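3.2 Where the small cups go

I should say up front that I came to this question as someone who cooks, and only later as someone who studies how people put their kitchens away. My own measuring cups have lived loose in a drawer for years, and I can never find the little one. So when Arnaldo Moreira and I sat down to code the 392 storage diaries from the Flemada study, I was secretly hoping the data would tell me what to do about it.

The diaries are chatty things. People wrote down what they put away, where it went, and how annoyed they were the next time they needed it. We had 3486 entries in all, and measuring cups kept turning up in them (far more often than we'd planned for!). I ended up giving them their own code, which I called "broken set": any entry where a nesting set was stored in more than one place.

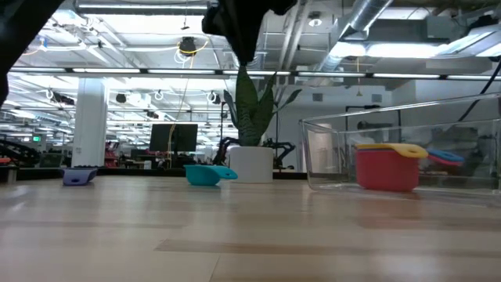 Nesting sets are funny because they only save space if everybody plays along. Take one cup out and the rest still stack fine, so there's nothing to remind you that a piece is missing. Diary writers described this over and over, usually with some grumbling. Figure 1 has the kind of arrangement I coded as broken: most of the cups are stacked in the clear bin, with the red one holding the others, while a teal cup and a small purple one are out on the table by the snake plant. I'd argue that the purple one is the real troublemaker in a case like that. A small cup near the far edge of a table is easy to walk right past, and in the diaries it was the small sizes that people said they'd lost, then bought again, then found.

Figure 1. Color-coded measuring cups, partly nested in a clear bin and partly loose on a table.

Color helped some people and drove others up the wall. One diary writer in the Plunia group knew each size by its color and never looked at the numbers. Another had mixed two sets together and said the colors now meant nothing at all. Arnaldo thinks we should have asked everyone about this directly, and he's right, but by then the diaries were in and I wasn't going to mail out another round of questions.

The container mattered more than I expected. People who used see-through bins wrote shorter entries about finding things, and they complained less about digging. They did complain about handles, though. A stacked set has its handles poking out, often to one side, and if the bin is small the lid won't close or the whole stack tips when you grab the top one.
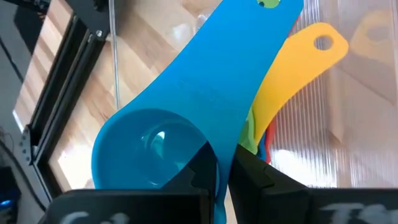

Some people got around this by turning every other cup so the handles fanned out. Others gave up on stacking and hung the cups on hooks by the holes in the handles, which worked nicely until the hooks filled up with other stuff. I coded the hook people separately, following Mäkelä, and I'll come back to them in Section 3.4.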